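Home | News | Projects | Events | Contact

Filed under: Local Tech, Kitchens

Boltavo wants 600 kitchen lessons for its robot arm, and it is well on the way

If you have ever tried to teach a youngster to help with breakfast, you will have some sympathy for the people at Boltavo, who have spent the better part of this spring doing much the same thing with a robot arm. The small Bultia company set itself the goal of gathering 600 recorded examples of everyday kitchen jobs by the end of June, and this week it told us that the first 400 are finished, checked and safely stored away.

The project goes by the name of Nuchit, and the idea behind it is easy enough to follow. A person guides the arm through a small chore from beginning to end, such as setting a piece of food on a plate or closing the door of a toaster oven. The movements of the arm are saved together with the camera pictures, and that makes one example. Do it again with the plate a little farther to the left, and you have another. When enough of these have been collected, a learning system is trained on the whole pile, and with luck it begins to manage the chore by itself, including on counters it has never met before.

That last part is what the team cares about most. Plenty of arms can repeat a motion if everything stays put, but kitchens are not like that, and anyone who shares one with a family knows how far a cutting board can travel between supper and breakfast. So the people recording the examples are asked to leave the ordinary clutter of a counter where it is, jars and cereal and tea included, and to shift the main things a little from one try to the next. Play food takes the place of the real thing for much of the work, which saves a good deal of wiping up and means the same slice of watermelon can be served all week long.
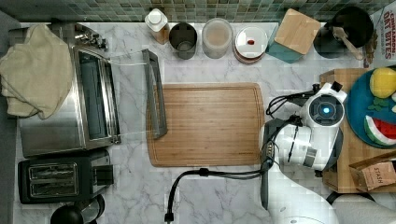 How a session goes

The recording day starts at 9 in the morning and runs until the middle of the afternoon, with a proper stop for lunch (we were glad to hear it). Two people share each station. One guides the arm, and the other keeps the notes, sets the counter up for the next try and says out loud which chore is coming. They trade places every hour or so, as guiding the arm smoothly takes more patience than you would expect and tired hands make for jerky examples.

Every chore has a card with a sentence or two on it, written in the sort of words a person would use at home. "Put the lemon on the plate" is one. "Shut the oven door" is another. The team started out with much longer cards that gave the steps one after another, and soon found that people were reading the card when they should have been watching the gripper. The short ones have worked out far better, and they have the added benefit of fitting in an apron pocket.

Toaster ovens have turned into something of a favorite subject. The door is glass and hard for a camera to make sense of, it swings down on a hinge, and the handle sits in a different place depending on how far open it is. The ovens are kept unplugged for all of the recordings. Boltavo says the door chores have needed more tries than any others on the list, and that it plans to go on adding to them after most of the other cards have been put away for good.

Keeping the mistakes

One thing we had not thought to ask about, and were happy to be told, is what becomes of the tries that go wrong. A lemon rolls away, or the gripper closes a little too soon and comes up with nothing. For the first couple of weeks those recordings were simply thrown out. Then the team noticed that its early trained version had no notion of what to do after a miss, and would carry on to the plate as proudly as if it were holding something. Now, if the person guiding the arm goes back and puts things right, the whole recording is kept, fumble and all. There are 44 of these in the collection so far, marked with their own label, and more are being made on purpose.

Everything is watched over once before it is counted. The person checking looks for a chore that matches its card, a clear start and finish, and no stretch where the pictures have dropped out. It is slow going, and the team says it would not skip it for anything, having once had to redo several days of work over a mislabeled batch of cards.

What comes next

The next stop is 500 examples, after which the company will train a fresh version and try it out on counters that were left out of the recordings altogether. Some of that testing will happen at Mukon, the shared workshop near the old bus station, where the upstairs kitchen has a different layout and, by all accounts, a very different idea of tidiness. The last hundred will be chosen once those tests are in, so that they can go toward whatever the arm finds hardest.

Boltavo is careful not to promise too much. The arm is not going on sale, and no one there is claiming it will have your toast ready when you come downstairs. What the company does hope to have by the end of the summer is a tidy, well-labeled collection, along with a plain account of which chores went well and which did not. It intends to share both with other small teams in the area who are working on similar things and have fewer hours to spend at a counter.

Neighbors who would like to see the work for themselves are welcome at an open afternoon at Mukon in June, from 2 until 5. Visitors can have a turn at guiding the arm, and children may join in as long as a grown-up stays with them. Coffee will be served, poured by hand for the time being.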